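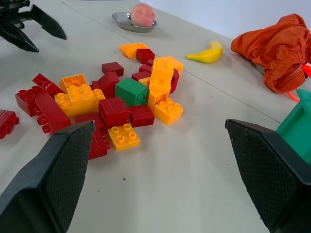 Bricks for Plerkura, Monday

Areeba wanted 250 goes at tidying by teatime. I'd done 60 and my shoulders were killing me!

"You're steering too nicely," she said. "Plerkura needs to see you dither."
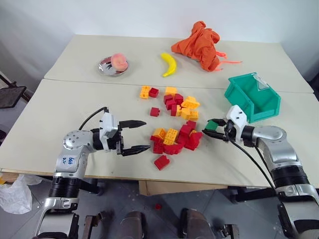
So I dithered (I'm good at that). I thought about Mum, and lunch, and whether a machine could learn sulking from me.

"Lovely," said Areeba. "Keep that one."
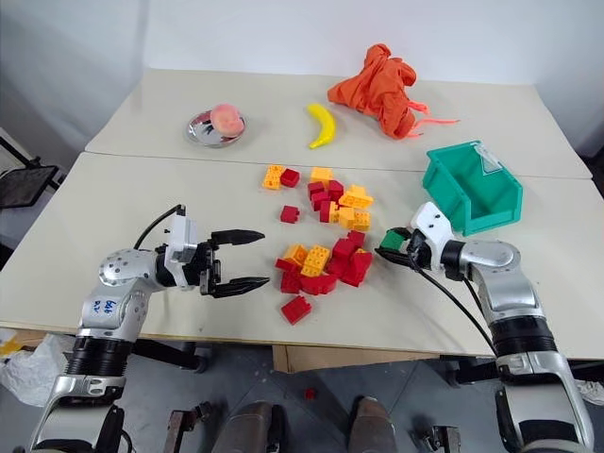
I asked for a biscuit and started the next.

More stories
The Bondwood Ferry
Two Nights in Zidberg
Mrs Shukla's Ladder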